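首页 | 园区动态 | 后勤服务 | 办事指南 | 公示 | 联系我们

Herkska园区完成公用布巾统一更换，灰色华夫格织物全面启用
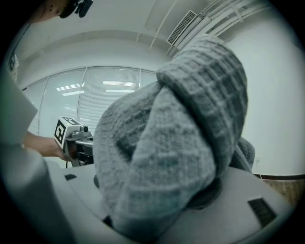
本页最后更新：7月 16:20

本网讯　7月，Herkska园区后勤服务部完成办公楼层公用布巾的统一更换工作。原有各色布巾全部退出使用，代之以同一规格的灰色华夫格织物，共计808条，已分发至各楼层茶水间、会议室及公共洗手区。与更换同步，后勤服务部修订了《公用布巾使用与整理办法》，对布巾的领取、折叠、存放、送洗和报废作出规定，自本月起在全园区执行。

园区原有布巾由各入驻单位分别购置，材质、尺寸、颜色不一，送洗后难以归还原处。今年年初开展的库存清查显示，在册布巾中有310条已出现脱线、板结或明显变形，另有一部分混放于文具柜和会议设备柜内，长期未经清洗。清查报告认为，继续由各单位自行购置将增加洗涤和保管的难度，建议由园区统一采购、统一编号、统一送洗。该建议于春季获园区管理办公室批准。

此次选用的织物表面呈细小方格凸起，俗称华夫格。这种组织结构在布面上形成均匀的凹凸，吸水较快，晾干时布面之间留有空隙。选型期间，后勤服务部对平纹、毛圈和华夫格三类样品进行了试用，三类样品分别投放在不同楼层，使用人员填写意见表，洗衣房同时记录缩水和起毛情况。平纹样品折叠最为平整，但吸水量偏小；毛圈样品手感柔软，清洗后易勾丝，并占用较多柜内空间；华夫格样品首次清洗后有一定收缩，此后尺寸趋于稳定。综合各方意见，最终确定采用华夫格织物。

颜色方面，试用阶段曾提供白色与灰色两种。白色样品在茶水间使用后，茶渍和咖啡渍较难去除，洗衣房须另行浸泡。灰色样品与楼内柜体和墙面色调协调，日常使用后外观变化较小。部分入驻单位提出，灰色布巾不易看出污渍，可能延误更换。后勤服务部采纳了这一意见，在新办法中取消了“见污即换”的表述，改为按固定周期更换，由当班人员逐处收取，不再以目测为准。

新布巾由Nultel织造厂供货，洗涤业务由Kaijage洗衣服务承担。布巾到货后先行整批水洗，以去除浮毛并完成首次收缩，再由后勤服务部验收入库。验收内容包括尺寸、锁边、色差和编号标签。验收过程中，有10条因锁边不牢退回供货方，补货已于本月到齐。

折叠方式是新办法中修改较多的部分。华夫格织物质地较松，受力后容易向一侧歪斜，若直接对折，边缘往往错开，叠成的布巾在柜内堆高后会向外滑落。办法规定，折叠前应先将布面铺开，自中央向四边抚平，使方格纹路横竖对齐，再沿长边对折，其后折成三层，开口一侧朝向柜内。抚平时不得用力拉扯四角。清洗后的布巾如有卷边，应先将卷边翻回原位再行折叠，不得压在内层。叠好的布巾应能独立平放，表面不见松散的边角。

对于尚未折叠、暂时堆放的布巾，办法也作了要求。刚从洗衣袋中取出的布巾通常成团，应置于干净台面上逐条理开，不宜整团塞入柜中。如当班时间不足，可暂放于带盖的收纳箱内，并在交接本上注明，由下一班完成整理。会议桌、打印台和公共座椅上不得堆放布巾。

7月上旬，后勤服务部在园区办公区组织了布巾整理实操培训，参加人员包括各楼层保洁班组、会议服务人员和入驻单位行政联络人。培训分为讲解和练习两个环节，讲解部分介绍织物特性、洗涤要求和柜位编号规则，练习部分由参加人员分组完成铺平、对折、叠放和入柜。练习中反映较多的问题是方格纹路难以对齐，指导人员建议以布巾一侧的锁边为基准，先对齐锁边，再调整纹路，待熟练后可直接沿纹路折叠。

园区后勤服务部负责人Gudrun Rieger在培训开始时表示，公用布巾每天经过许多人的手，摆放是否整齐、取用是否方便，直接影响同事对公共区域的感受。她要求各班组在执行初期以准确为先，折叠速度暂不列入检查内容，遇到办法中没有规定的情况应及时反馈，由后勤服务部统一答复，不得各自变通。

针对柜体条件不同的问题，后勤服务部对各楼层的存放位置作了调整。茶水间布巾统一放置在水槽上方柜体的下层，与杯具分开；会议室布巾存放于入口一侧矮柜，使用后的布巾投入柜旁的回收袋；公共洗手区布巾由保洁班组随车携带，不设固定存放点。柜门内侧张贴折叠步骤图和存放上限，超过上限的部分应退回库房。柜内不得同时放置清洁剂、灯泡、电池等物品。

旧布巾的处理按照分类方式进行。仍可使用的旧布巾经清洗后转作地面和设备间清洁用途，剪去原编号并加缝深色标记，以免与新布巾混用。无法继续使用的部分交由Zarik纺织品回收站处理。入驻单位自行购置且希望保留的布巾，可由该单位领回，在本单位办公室内部使用，但不得再放入公共区域柜体，也不纳入园区统一送洗范围。

在费用方面，此次更换所需经费列入园区年度后勤预算，不向入驻单位另行收取。因人为原因造成的遗失或损坏，按园区物品管理的现行规定办理。后勤服务部将在每次送洗前后核对编号，核对结果按月在后勤服务栏目公布。

为便于周转，808条布巾中有700条投入日常使用，其余存放于库房，用于替换送修、报废和临时会议需要。各单位举办较大规模活动，需要临时增加布巾的，应由行政联络人提前向后勤服务部提出申请，写明地点、时间和数量，活动结束后当天归还。申请表可在办事指南栏目下载，也可到后勤服务台领取纸质表格。

洗涤环节也有相应调整。Kaijage洗衣服务对华夫格布巾单独装袋、单独洗涤，不与拖布、地垫及带有搭扣的物品混洗，以减少勾丝。洗涤过程不使用柔顺剂，烘干采用低温，取出后及时抖开。各楼层在装袋前应检查布巾内是否夹带茶匙、笔夹、回形针等物品。此前曾发生回形针随布巾进入洗衣设备的情况，造成同批布巾破损，请各班组予以重视。

新办法执行初期，后勤服务部将安排人员到各楼层巡查，重点查看柜内叠放、回收袋使用和交接记录。巡查发现的问题当场说明，由所在班组改正，暂不计入班组考核。秋季将根据巡查情况和各单位意见对办法作一次修订，届时一并研究是否将餐厅区域的布巾纳入统一管理。餐厅现用布巾由餐饮承包单位负责，本次更换未作调整。

各入驻单位如对布巾数量、存放位置或更换周期有不同意见，可由行政联络人汇总后提交后勤服务台。服务台受理时间为工作日上午九时至下午五时，午间照常受理。

（后勤服务部供稿）

分类：园区动态 > 后勤服务　关键词：公用布巾、折叠整理、华夫格、统一送洗

读者留言

三楼行政：
步骤图贴在柜门内侧很方便，但我们这边柜门朝左开，站在水槽前看不到，能否多给一张贴在侧面？

后勤服务台 回复 三楼行政：
可以，请联络人到服务台领取，贴在柜体右侧即可，注意避开插座。

青瓷杯：
折三层那一步我总是叠得一头厚一头薄。按培训时教的先对锁边，确实好一些，就是慢。

会务小组：
想确认一下，下午的会议结束得晚，服务台已经下班，“当天归还”怎么办理？

后勤服务台 回复 会务小组：
放入会议室回收袋并在交接本上登记，视为当天归还。

老布头：
新布巾擦玻璃杯会留一点毛，洗过几次应该会好吧。原来那批蓝条纹的倒是不掉毛，可惜了，我们单位领回来几条自己用。

Lin_W：
支持餐厅也统一。另外附件里的申请表，“地点”一栏太窄，会议室全称写不下。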